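Nandlow Play Resource Library: Gallery
Tableware and Pretend Food

The Nandlow Play Resource Library lends sets of pretend food and tableware to nurseries, childminders and family centres in the Allby area. The sets are intended for early table play, in which children learn to name foods, sort them by colour and set out a simple meal. The gallery gives borrowers an impression of the pieces before a request is made.
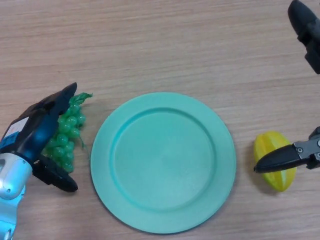

Page last changed: November 15, 2022

Green plastic grapes and a yellow star fruit, set out on either side of a teal plate. The plate has a broad, flat rim and a shallow well, and a raised ridge between the two gives small hands a clear boundary when placing food. The pale wooden tabletop keeps the colours easy to tell apart.

Pretend food is lent under the Lisano scheme for a period of 12 weeks. Borrowers may hold 2 sets at any one time. Requests for the spring term should reach the library by the end of March, quoting reference 3465.

Staff may wish to begin with a single plate and invite children to say which food should be served first. Older children can be asked to describe the shape of each piece before it is moved. Further suggestions are given in the Ban activity sheets, which are supplied on request.
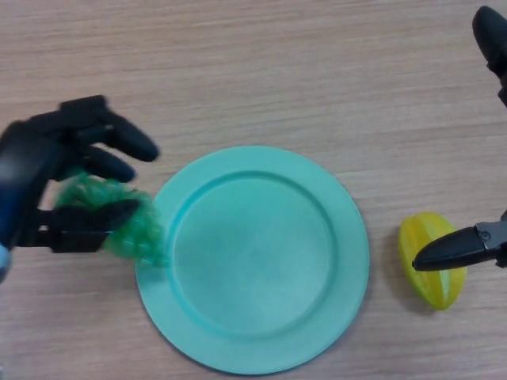
Green piece held at the rim of the turquoise plate, with a yellow ridged piece to the right.

All items should be wiped with a damp cloth and returned in the bag provided. Missing or damaged pieces should be reported to the Nandlow desk when the set is returned.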